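Visit Report: The Irnon Shared Workshop and the Cletis Sidewalk Robot

Members of our group visited the Irnon shared workshop on a Thursday in May to review progress on Cletis, a small wheeled robot being built there for carrying parcels along sidewalks. The visit was arranged at the invitation of the workshop's robotics section and lasted from 2 p.m. until shortly before the evening session. This report records what was shown and the points raised in discussion.

The workshop occupies the rear half of a former printing shop. Woodworking is kept behind a partition, and the robotics section has the benches along the north wall, together with a locked cabinet for batteries. Membership stands at 74, of whom 10 take part in the Cletis build. Work is done in the evenings and on weekends.

The chassis is the second to be made. The first was bolted together from shelving angle and proved too flexible once the battery was fitted. The present one is welded steel tube with a plywood deck, and it carries two hub motors taken from discarded mobility equipment. Our hosts removed the deck so that we could inspect the wiring, which is neatly labeled at both ends. The motor controller, known in the workshop as the Zerel board, was designed by members and is now in its fourth revision. Earlier revisions overheated on long climbs. A larger heat sink and a lower current limit have been adopted, and the section accepts the loss of speed.

Total spending to date is a little under the 2000 dollars approved at the start of the project. The largest single item was the battery. The forward camera was bought used, and its mount was printed on the workshop's own machine.

Much of the afternoon was given to the simulator. The section does not test new driving software on the street until it has run on a desktop computer at the second bench, where the robot's camera view is replaced by a rendered one. The test area is called Besnard and consists of a covered walkway beside a glass-fronted building, with an open sidewalk and a road alongside. The builders consider the change from deep shade to full sun to be the most useful feature of the route. Their path-finding program had been treating the edge of a shadow as a curb, and the robot would stop there and wait. Coarse paving caused a related problem, as the program read the texture as loose gravel and slowed down without need.

We were shown 20 recorded runs in sequence, some from before the correction and some from after it. The later runs crossed the shadow line without a pause. Two of them drifted toward the road side of the walkway, and the section attributes this to an error in the way the software weighs the joint lines in the pavement. That matter remains open.

A short outdoor demonstration followed in the yard behind the building. Cletis drove a marked loop under remote supervision, with a member walking beside it holding the stop switch. It completed the loop twice. On a third attempt the left wheel lost traction on a drain cover and the run was ended by hand.

In discussion, our members asked about rain protection, braking on slopes and the handling of pedestrians. The enclosure is not yet sealed, and outdoor running is confined to dry days. Braking relies on the motors alone; a mechanical parking brake is planned. Pedestrian detection has been tried only in the yard.

The group thanks the Irnon workshop for its hospitality and for the open manner in which faults were discussed. A return visit has been proposed once the parking brake is fitted. Members wishing to attend should give their names to the visits desk. 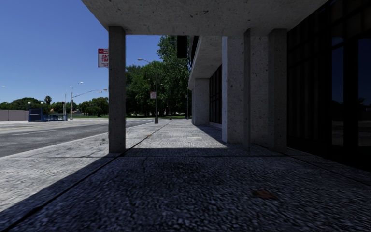 Reading time: 3 minutes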